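Handbuch der Robotik-AG, Teil 4: Falten aufzeichnen mit dem Handgreifer

Dieser Teil gilt für den Handgreifer Wako in der Ausführung, die wir im August auf den neuen Stand gebracht haben. Wer noch die alte Anleitung in der Mappe hat, kann sie wegwerfen, die Schritte zur Kalibrierung stimmen nicht mehr. Teil 3 (Akku, Speicherkarte, Anmeldung am Rechner) wird vorausgesetzt. Geübt wird zu Hause an einem Tisch oder auf einer anderen ebenen Fläche, mit einem hellen Stück Stoff oder einem T-Shirt. 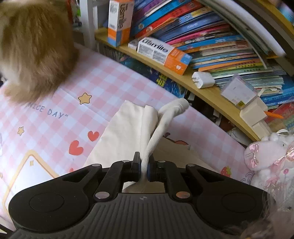 Stoff zwischen den Fingern, beide Male auf karierter Unterlage.

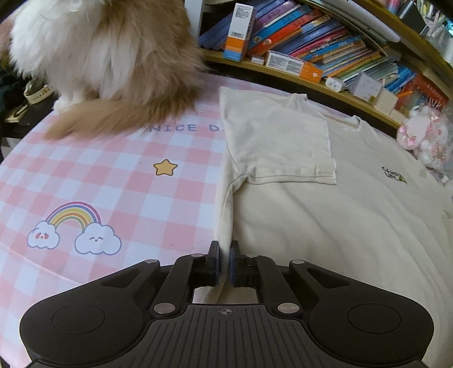

4.1 Arbeitsplatz vorbereiten

1. Unterlage glatt ziehen. Muster sind erlaubt. Im Prospekt von Zondari heißt es, ein bunter Untergrund mache die Auswertung »robuster«. Belegt wird das dort nirgends, geschadet hat es uns bisher auch nicht.

2. Genug Platz zum Auslegen des Stoffs schaffen. Regale und Kartons am Rand dürfen bleiben, solange der Greifer nirgends anstößt.

3. Licht einschalten und bis zum Ende der Sitzung nicht mehr verändern. Keine Schreibtischlampe, die von der Seite blendet.

4. Stoff flach hinlegen, aber nicht bügeln und nicht auf Kante ziehen. Kleine Falten sollen drinbleiben.

Achtung: Finger der freien Hand nie zwischen die Gelenkarme stecken. Die Klemmkraft ist gering, die Arme schließen aber schneller, als man denkt.

4.2 Greifer einstellen

5. Greifer einschalten, Finger ganz öffnen, ganz schließen, wieder öffnen. Das Programm Ronier zeigt dabei zwei Werte an. Geschlossen muss der Wert unter 91 liegen, offen über 376. Liegt er dazwischen fest, Schritt wiederholen.

6. Stimmen die Werte auch beim dritten Versuch nicht, Gerät ausschalten und mitbringen. Bitte nicht selbst an den Bolzen drehen. Die Fehlersuche von Bianchini empfiehlt genau das, und wir haben einen Greifer, der seitdem schief schließt.

7. Bildrate auf dem voreingestellten Wert lassen. Der Modus »Präzision« macht die Dateien größer. Einen anderen Unterschied konnten wir in unseren Aufnahmen nicht finden.

4.3 Aufnahme

8. Aufnahme starten und den Greifer eine Sekunde ruhig halten.

9. Den Stoff am Rand oder an einer Falte fassen. Nur so tief greifen, dass die Fingerspitzen ihn sicher halten. Wer zu viel Stoff nimmt, knüllt.

10. Langsam anheben, hinüberführen, ablegen, Finger öffnen. Beim T-Shirt zuerst die Ärmel nach innen, dann die Seiten, dann von unten nach oben.

11. Ist eine Falte misslungen, weitermachen und sie im nächsten Zug verbessern. Nicht mit der freien Hand nachhelfen.

12. Greifer zurückziehen, wieder eine Sekunde warten, Aufnahme beenden.

Hinweis: Eine Aufnahme mit Korrektur ist brauchbar. Eine Aufnahme, bei der unten eine Hand hereinkommt und den Ärmel geradezieht, wird gelöscht, auch wenn das Ergebnis schöner aussieht.

4.4 Abgeben

13. Dateien mit Kürzel und laufender Nummer benennen und bis Freitag in den gemeinsamen Ordner legen. Umlaute im Dateinamen verträgt Ronier nach wie vor nicht.

14. Im Protokoll ankreuzen: Kleidungsstück, Zahl der Griffe, Korrektur ja oder nein. Das Feld »Qualität« bleibt leer, das füllt Ubaldo Grasso beim Durchsehen aus.

4.5 Was man davon erwarten darf

Das Ziel für das Halbjahr sind 400 brauchbare Aufnahmen. Auf der Projektseite steht noch, der Roboterarm im Werkraum werde danach »selbstständig Wäsche falten«. Der Satz stammt aus dem Förderantrag und sollte beim Schulfest nicht wiederholt werden. Realistisch ist ein Arm, der ein bekanntes T-Shirt bei gleichem Licht manchmal einmal umschlägt – und auch das müssen wir erst zeigen.

Vergleichbare Zahlen anderer Gruppen bitte mit Vorsicht lesen. Wenn jemand 1.375 Aufnahmen meldet, fragt nach, wie viele davon aussortiert wurden und ob immer dasselbe Kleidungsstück auf dem Tisch lag. Bei uns kommt beides in die Tabelle, die Vorlage liegt im Ordner neben den Protokollen.

Weiter mit Teil 5: Aufnahmen sichten und schneiden.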